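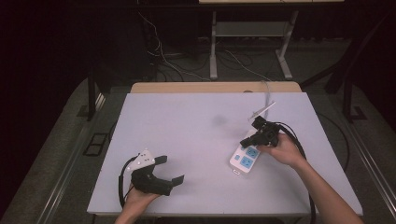 Two Ruvholm grippers and one power strip on my white board.

Ruvholm hand-held gripper pair, four weeks in

I've wanted a pair of these since February, when Raimonds Lūse let me play with his for an afternoon and I went home and sulked about my own setup. For anyone who hasn't tried this style of thing: you hold a gripper in each hand, do the task yourself, and the kit records it so you can train your arms on it later. No leader arms, no puppeteering, no standing behind a robot with a gamepad hoping it doesn't punch the table. I paid full price through Clunico, so nobody is buying my opinion (though I'm open to offers!).

The box got to Cletbridge two days early. Setup was an evening, and most of that was me hunting for a USB port that wasn't already full.

In the hand

They're lighter than I expected, and the balance is good once you stop choking up on them. I was holding mine like a hammer for the first couple of days and my forearms let me know. Hold them loosely, down low, let the wrists do the work. The fingers open nice and wide, and the motion is smooth the whole way with no gritty spot in the middle, where my old 3D-printed ones always hung up.

Cables, though. Ugh. Each gripper trails a black cable that's thicker than I'd like, and when you cross your hands you WILL cross the cables too. I've gotten into the habit of letting the right one hang off the side of the table and looping the left one back toward me, and it's mostly fine, but a slimmer cable would bump this up half a star all by itself.

Picking on a power strip

My test object for most of this has been a power strip with blue socket panels. I like it as a test because it's long and awkward, it has a cord with opinions, and there's no single obvious place to grab it. Soft toys and foam blocks make every gripper look like a genius. Try lining up two hands on a long plastic box and you find out pretty fast how much the thing is helping you.

The view you get from the gripper's camera is the part I was most nervous about, and it's the part I like best. With the jaws spread over a corner of the strip I can see both fingertips, the edge of the casing, the buttons, even the slots in the nearest socket. That's plenty to work with. The fingers do hide whatever is directly behind them, and a fair bit of the picture goes to the black linkage on either side. Ashok Kushwaha thinks that's a dealbreaker and keeps telling me to get the Koskela pair. I don't mind it. Your robot is going to have the same fingers in the way, so it may as well learn to live with them.
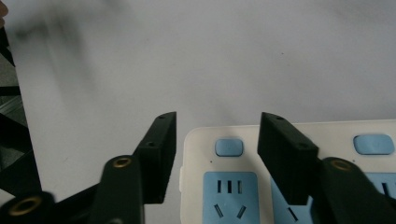 The software

Decent! It does what it says, the buttons are where you'd look for them, and I've logged 1,626 recordings so far with 160 tossed out. Most of those were my own fumbles, a few were tracking drops when I swung a hand up too fast. Deleting a bad take is 2 clicks, which sounds like a silly thing to praise until you've used something where it's nine.

What I don't love is the export. It's slow, there's no progress bar, and it renames your folders without asking. I wrote to Clunico on Wed 4 October and got a friendly reply saying it's on the list. We'll see.

Would I buy it again?

Yeah, I would. It's over 2,000 for the pair, so I can't call it cheap, and if you only need one hand I'd wait and see whether they sell them singly. For two-handed stuff I'm getting more done in an evening than I used to in a weekend, and my wrists have forgiven me.

Four stars. Fix the cables and the export and I'll come back and edit this.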